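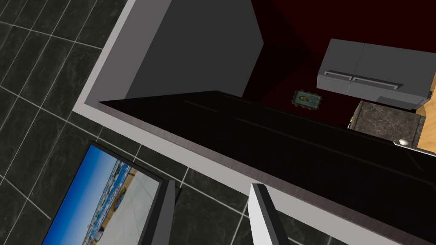

Wollongong, July

WRITING ABOUT LUNCH: notes for session 4
Food and Travel Blogging, evening class
Tutor: Eoin Tully

We use cookies to remember your preferences. By continuing to browse you accept this. Manage settings

Last time we did breakfast, and I read 46 posts about porridge. I bear no grudge. Several of you have discovered cinnamon and I'm pleased for you.

Lunch is harder. Breakfast has the hotel buffet and dinner has candles, but lunch on a trip is mostly a bread roll eaten standing up beside a bus. Your job is to make somebody at a desk in another country care about the roll.

1. Start late

Most drafts open at the airport. Cut to the food. If your reader wants to know how long the queue at customs was, they can write and ask. Emmanuel Rashidi's draft about Grornitz spent 774 words getting to the café and a single line on the soup. We all wanted the soup. He has since rewritten it, and the soup now turns up in the second sentence, along with the woman who wouldn't sell him a second bowl.

2. Say what it tasted like

"Delicious" is banned until the end of term. So are "yummy", "to die for" and "a party in my mouth". Try comparing the dish to something the reader has eaten. "Like a pastie with more pepper" tells me plenty. If you didn't like it, say so. A dull pie described fairly is good reading, and there are a great many dull pies in the world.

3. Prices and names

Put them in. Write down the name of the place before you leave, spelled the way it is on the sign. Half the class went looking for the bakery at Brirkero after reading about it under three different spellings. For the Ó Dubhghaill tearoom, keep the accents. Your keyboard can do it, I've checked.

4. The people at the table

Give your travelling companions something to do or leave them at home. "My husband had the fish" is a sentence I have now met many times. What did he say about the fish? Did he offer you any?

5. Photos

Use fewer. One plate will do. Nobody needs the menu from both sides.

Reading

The Molero post I handed out (the one with the sardines). Look at how she gets from the market to the table in a single paragraph, and mark the spot where you first felt hungry.

Homework

A lunch, any lunch, 5 paragraphs at most. It doesn't have to be from overseas. A cheese sandwich at Dapto station counts as travel if you bought a ticket. Bring a printed copy, as the projector and I are not on speaking terms.

Supper is at the break. Whoever's turn it is to bring a plate, please remember that "bring a plate" means with food on it.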